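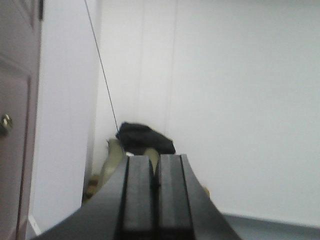

Dulce Zavala

1/ Sunday, December 15, 2024, and I spent the whole day in the new room for our storytelling nights. I'm going to post way too much about it because I'm so happy with it. If you came to the ones in the back of the Kershaw building, you know what we're moving up from.

2/ Quick catch-up for anyone new: we're Porken, we tell stories out loud, with the listeners close enough to interrupt (and they do). Since August we've been looking for a place where the stage could stay up between nights. Building it at five and taking it apart at ten gets old fast.

3/ And now we have one! The rent is 300 a month, less than we paid for the old place once you add the van. Yayra read the lease twice and then read it to me over the phone in her villain voice.

4/ First, the floor. I love this floor. Smooth gray, a little blue to it, white walls, dark gray baseboard. My shoes make almost no sound on it, which matters a lot when someone is whispering the scary part of a story and someone else comes in late.

5/ I had a whole plan to put down rugs. Now I want to leave the floor alone and put one rug by the door for boots. Malte is pro-rug and has been sending me rugs since Thursday. Some of them are very good rugs. I'm still saying no.

6/ Everything that hasn't found a home yet goes in the one corner. That's the rule, and it's the only rule I've managed to keep on a move in my whole life. The big olive green bundle is the curtain fabric, and it stays wrapped until we have something to hang it on. I've moved it once and my arms remember.
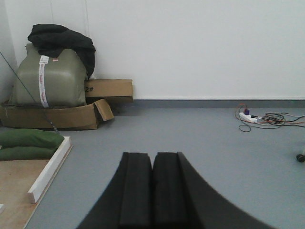 The corner pile. Box "2#" is against the wall, curtain bundle next to it, and that black thing on top needs a hook.

7/ About the box numbers. Sabina did the packing list and I did the marker, and those two jobs should probably be done by people standing in the same room. Box 2 is supposed to be costumes. I'm fairly sure there are also lamp bulbs in there and a bag of the little bells from the Stasitov stories. If you packed the bells, please tell me, I won't be mad, I just want to know which box to carry slowly.

8/ What we do have now is a real desk side of the room, or we will once there's a desk. For the moment it's a chair. It's a good chair though! Gray seat, gray back, light gray metal frame, and it rolls beautifully on this floor. I sat in it to answer messages and got nothing done because I kept rolling. Thắng found it secondhand in Hodska and carried it up the stairs by himself, so the next coffee is on me.

9/ Cables are next to it and yes, I see them too. One white power strip and a big knot of black and red and whatever else. My plan is to pull every one of them out, plug things in one at a time, and put a tag on each with what it runs. I've got masking tape and a pen and a podcast saved up for exactly this. Tell me your cable tricks, I want all of them. The bread bag clip thing, does that work on the fat cords?

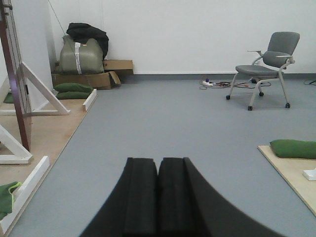 10/ THINGS I WANT TO GET TO BEFORE THE FIRST NIGHT

Cables, see above. Hooks for coats, a whole row, low enough that kids can reach. Something on that long white wall, maybe the old posters, maybe nothing. Lamps with warm bulbs. A shelf for the boxes so they can get off the floor. A water jug that doesn't drip.

11/ On the wall: Yayra wants it left plain so we can throw shadows on it. She did a rabbit with her hands at the first viewing, in daylight, and it was barely there and everyone clapped anyway. I think she's right. I also think I've been carrying those posters from place to place for so long that I've stopped asking if I like them.

12/ Somebody asked about chairs. We have folding ones coming, borrowed to start with. I looked at buying a set and the one I liked was 499 with delivery, and then there was another one at 500 that was nicer in every way, and I closed the laptop and went for a walk. If you have chairs sitting in a garage and you'd like them to hear some stories, write to me.

13/ OK, the stage. I've been saving it because I can't talk about it calmly. It's a platform in light brown plywood, raised up off the gray floor, and the wood grain shows and I don't want to paint it. Malte says it needs a coat of something clear before people walk on it in wet boots. He's right and it can wait one weekend.

14/ On top of that there are the white wooden pieces: an upright, a slanted brace that comes down to a board lying flat, so it makes a triangle. There's also a low white rail along the far edge. I kept telling Thắng I wanted some kind of border up there, so a person who's deep in a story and walking backward gets a little warning. I once watched a man step off the old stage in the middle of a shipwreck. He was fine and he kept going, and it was a great shipwreck, but still.

15/ And look, the green cushions have already moved in by the rail! Two of them, one on top of the other. They're going to be the front row for the smallest listeners. I know two cushions is not a front row. More are coming, my aunt has the fabric and a free week after the holidays.

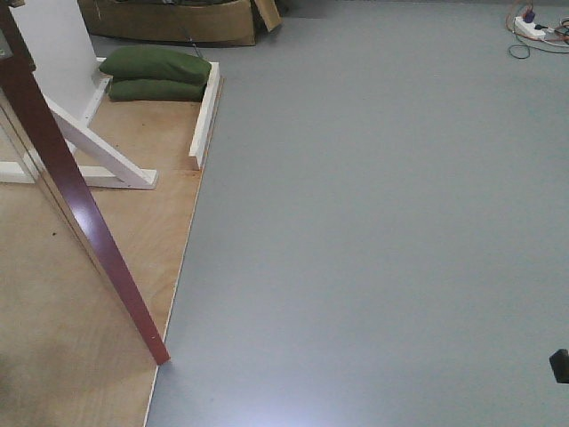

Plywood, white rail, green cushions, and the long dark red pole I have big plans for.

16/ The pole! Shiny dark maroon, long, and right now it slants across the stage side and I keep going over to look at it. The color is what I imagine every time I hear the word "theater." I'd like to hang the curtain from it. Sabina wants it for flags, in the story with the two ships. We could do both if we're quick between acts, and she has promised to practice.

17/ Does anyone know how to hem really thick fabric without a fancy machine? My sewing machine is older than me and it makes a noise on denim that worries the cat. I'm thinking clip rings across the top and no hem at all for the first night, then do it right in spring.

18/ A few of you asked about the light. There's a patch of the gray floor that gets a bright pale shine on it, and I want to see what that does in the evening with only the lamps on. I can already picture someone standing there at the start, before they step up onto the wood. Yayra has picked her spot. I've picked mine too and it's the same spot, so we'll have to talk.

19/ First night will be small on purpose. 3 tellers, one long break, soup if the hot plate and the power strip agree to it. I'd rather find out what's wrong with the room in front of friends. The date goes up as soon as I hear back about the chairs.

20/ If you'd like to help before then, what I need most is people who enjoy sorting. Come for an hour, open one box, tell me what's in it, and write it on the side in bigger letters than I did. I'll bring the cinnamon bread and extra markers.

21/ Adding one more since Malte just texted me a picture of a rug. It's round, dark green, and it matches the cushions. I've asked him how much.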